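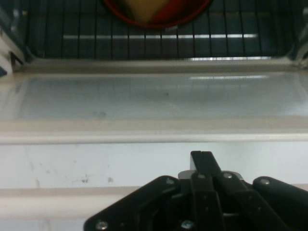 A round, red-rimmed pan on the oven rack.

Flesten Community Baking School Opens Its Doors to Evening Bakers This June

New six-week program brings home cooks of every level together around the oven, with 151 places in the first season

FLESTEN – The Flesten Community Baking School is delighted to announce the launch of Sunen, a new evening program for people who have always wanted to bake at home and have never quite known where to begin, and also for those who began years ago and would simply like some good company while they do it. Classes start in June in the school's newly refitted kitchens on the ground floor of the old Zurna building, a few steps from the bus stop and right across from the public library.

The program has been a long time coming. The school first opened as a daytime center for people training to work in bakeries and hotel kitchens, and for most of its life the lights went off at five o'clock. Neighbors would stop at the window on their way home, read the timetable on the door, and ask whether there might ever be something for people with jobs and children and supper to get on the table. Over the past winter the school asked for their thoughts with a short paper survey left at the library desk, and 800 replies came back, many with recipes written on the reverse side, several with long stories about grandmothers, and one with a pressed bay leaf taped in the corner.

"I read every single one of them at my kitchen table, and it took me most of a month because I kept stopping to try things," said Nataša Radulović, director of the school. "People told us they were scared of yeast. They told us their cakes sink and their pie crusts shrink and they have no idea what their oven is up to behind the door. We wanted to build a program out of those answers, and I hope that when people walk in they'll recognize their own questions on the blackboard."

Each Sunen course runs for six weeks, one evening a week, from 6:30 until 9 p.m. The opening class is given over almost entirely to the oven itself: where the hot spots are, how to use an oven thermometer, which shelf to use for what, and how to tell when a cake is done without opening the door every few minutes. From there the group moves on to quick breads and sponge cakes, then short pastry, then two weeks of yeast dough, and finally an open evening when everyone bakes something of their own choosing and sits down together to eat it. There are no exams and there is no homework, though bakers are warmly encouraged to bring in whatever they have made during the week, including the things that went wrong.

The teaching will be led by Mirjam Rainer, who spent many years as a pastry cook before joining the school, together with Nidia Echeverri, whose corn cakes and cheese breads have been a fixture of the school's spring open house for as long as anyone on staff can remember. The two of them have written the course between them, and they have taken great care to use ingredients that can be found in any ordinary grocery store and pans that most people already have in a cupboard somewhere.

"You don't need a special mixer and you don't need a marble counter," said Rainer. "I learned on a stove with one working knob. If you have a bowl, a spoon and a pan that fits in your oven, then please come, and if you don't have the bowl we'll lend you one!"

Echeverri is especially looking forward to the two weeks of yeast dough. "It is the part that frightens people and it is my favorite part," she said. "You have to wait for it, so there is time to talk. I have made some very good friends waiting for bread."

A course costs $60, and that covers all flour, butter, eggs and sugar, a printed recipe booklet, and the loan of an apron. Thanks to a generous gift from the Cuervo flour mill, one place in every class will be offered free of charge to a Flesten resident who would otherwise be unable to attend. To ask for a free place, bakers need only check the box on the sign-up form, and no further paperwork will be requested.

The school has also given thought to parents. A reading room next to the kitchens will stay open throughout each class, with games and a quiet corner for schoolwork, under the care of Maritza Ríos, who has run the school's after-class club for several years. Children aged six and up are welcome there at no added cost – and yes, they will be allowed to taste the results.

Recipes can be adapted for bakers who avoid eggs, dairy or nuts, and anyone with a food allergy is asked to mention it when signing up so that the teachers can plan ahead. The kitchens are step-free, and two of the workbenches can be lowered for seated use.

Sign-up is open now at the front desk of the school and at the library during normal opening hours. Places are given in the order that forms are received, and a waiting list will be kept for the fall. Those who would like to look around first are invited to drop in on any class day between 4 and 5 p.m., when there will be coffee on and, very likely, a bit of something left over from the daytime students.

About the Flesten Community Baking School

The Flesten Community Baking School teaches bread, cake and pastry making to working bakers and to the public. It is a nonprofit school supported by course fees, local businesses and private gifts.

Press contact

Johanna Eder, Communications
Flesten Community Baking School, Zurna Building, ground floor
Interviews with the teachers and visits to the kitchens can be arranged on request.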